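The Long Wait for a Machine That Tidies Up

The apartment on the second floor of the Skurnance building has one bedroom, a galley kitchen and a front door that has been painted shut. You get in through the lab. Lalit Chauhan has worked in it for four years, and in that time he has folded, by his own estimate, more towels than most hotel staff. He would like to stop.

Chauhan runs home trials for Clellow, a company that wants to sell a robot able to pick up after a family. It doesn't have one to sell yet. What it has is a pair of arms on a wheeled base called Bavima, a set of hand-held grippers that people use to show the software how a job is done, and a long spreadsheet of chores with a column marked "would you leave it alone with this?" For most rows the answer is no.

The chores that work are the ones you might guess. Bavima can carry a mug from the table to the sink. It can close drawers and wipe a counter, so long as somebody has cleared the counter first. It can put a boxed item on a shelf, a job the company's industrial customers have been buying in simpler forms for years.

Soft things are harder. A box is the same box whichever way you turn it. A sweater on the floor has no fixed shape, and the shape it does have changes the moment you touch it. The software has to decide where the edge is, whether the edge belongs to the sweater or to the shirt under it, and how hard to pull.

"People ask me why it can't do laundry when there are robots that weld cars," Chauhan says. "The car door is in the same place every time. I can't get my own kids to leave a sock in the same place."

So the team practices on piles. Bedding, knitwear, toys and scraps of cloth get heaped up, and a person takes a gripper by the handle and sorts the heap one piece at a time while a camera on the tool records it. The work is slow, and dull after the first hour. On the morning I visited, the pace was quick enough that half of what the camera caught was a smear. 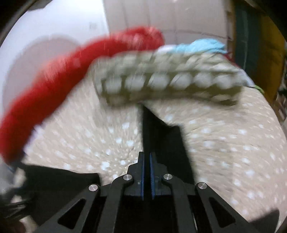 The view from a hand-held gripper at the edge of a pile. Soft, bulky things like these remain among the hardest for a machine to sort.

The library at Clellow now holds 2812 recordings of this kind. Of those, 483 were thrown out of the last round of training, mostly for blur or for a hand getting in the way. Chauhan thinks that was too many. A home robot will see blur too, he says, and it had better get used to it.

I asked to see Bavima try a pile for itself. An engineer set out a blanket, a hand towel and a stuffed rabbit on the bedroom floor and stepped back. The arms came down, stopped, and came down again a little to the left. The rabbit went into the basket on the second try. The towel followed it. The blanket came up by one corner and was carried across the room with the rest of it dragging behind, then lowered on top of the basket, where it covered everything. The software marked the job complete.

A person would have done it in the time it takes to read this paragraph. Bavima can take up to 2 minutes on a single item when it isn't sure what it's holding.

Shop floors are further along, but the gap is smaller than the sales videos suggest. Hellwig, a commercial laundry that has tried the Clellow arms on one of its lines, uses them to feed flat sheets into a press. The sheets arrive in one size and one color. Separating them from the tangle that comes out of the dryer is still done by people standing at a table, and the floor manager there told me she had no plans to change that. She was offered a trial of a sorting arm last August. She took the feeder and passed on the arm — it was quick with pillowcases and hopeless with anything that had a hood.

Price is the other problem, and one that Clellow prefers not to discuss. A family doesn't have a line of identical sheets. It has a few minutes of picking up, spread over every room, several times a day. A machine that does a third of that job, slowly, has to be very cheap before anyone will give up a closet to store it.

Chauhan doesn't argue with any of this. He expects a useful machine to come in pieces: first something that carries, then something that clears a table, and much later something that can be sent into a child's bedroom. He won't put a year on the last one. When I left he was back on the floor of the apartment with a gripper in his hand, working through another heap.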